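Equipment notebook – valve bench, planning pages
March, started 8:20

Budget round closes end of month so getting this down before I forget half of it. Mereana Tuhiwai wants one page with a number at the bottom. This is the messy version.

What we're trying to decide: do we buy a second arm for the valve job or put the money into a better wrist and a proper bench for the one we have. Sim layout is done, same footprint as the real room incl. the socket wall. Three handwheels on the manifold, arm on the right half of the butcher block, everything else on the wood is stuff it has to work round.

Notes from going over the layout:
– elbow hangs out past the edge of the wood when the wrist is at the manifold. Need that floor kept clear, so the aisle gets narrower
– the left handwheel is the one I worry about for reach. Check joint limits before anybody signs anything
– small stuff (ring, packet, scraper, red box) stays in the layout, don't tidy it away, the planner has to cope 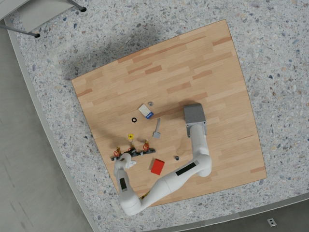

Quotes so far

Gretico – arm only, same reach class as ours. Lead time 13 weeks. No controller in the price!! had to ask twice. Warranty void if we mount it on wood, which we do. Asked if a steel plate under the base is OK, waiting.

Flemelport – arm + controller + pendant, 20 weeks. Dearer but it's all in one line and purchasing likes one line. Training is extra, two people minimum.

Grabner – wrist upgrade only. Bolts to what we have. They say 72 hours of burn-in before we can load it fully, fine, run it over a long weekend. Spare seals included, grippper fingers not.

Drikari does the bench. Welded frame, butcher block top reused if we want. 38 days from deposit. I like them, they answer the phone.

10:45
Went back to the sim with the Grabner dimensions written on a sticky note. New wrist is a bit longer than the old one, so the question is how much room there is round the middle wheel.

Current pose for comparison: wrist right up against the pipe run and partly over it, middle wheel just above it. Not a lot to spare on that side. 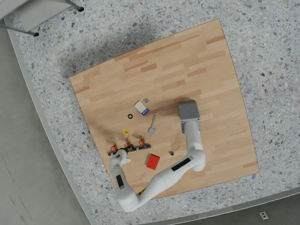 So longer wrist probably means shifting the manifold further in from the left edge, or moving the base. Moving the base is a pain (new holes, recalibrate). Moving the manifold is free. Try manifold first, rerun all three wheels, then see.

Also the power. One outlet plate in the model by the lower corner, two sockets. A second arm uses up what's left there and we still need somewhere for the compressor. Electrician visit isn't in any of the quotes. Add a line.

Where I'm leaning: Grabner wrist + Drikari bench this round, second arm next year. Second arm looks nice on the page but we'd be queueing jobs behind the same one person who can program it.

To do
– get Gretico answer on the plate in writing
– ask Flemelport if training can be split over two visits
– Grabner: finger price, mass of the wrist with cable
– Drikari: do they drill the base pattern or do we
– freight on all four, none of them list it
– rerun reach w/ manifold moved, save under a new name this time
– one-pager to Mereana by 4 pm tomorow, she'll want the electrician line seperate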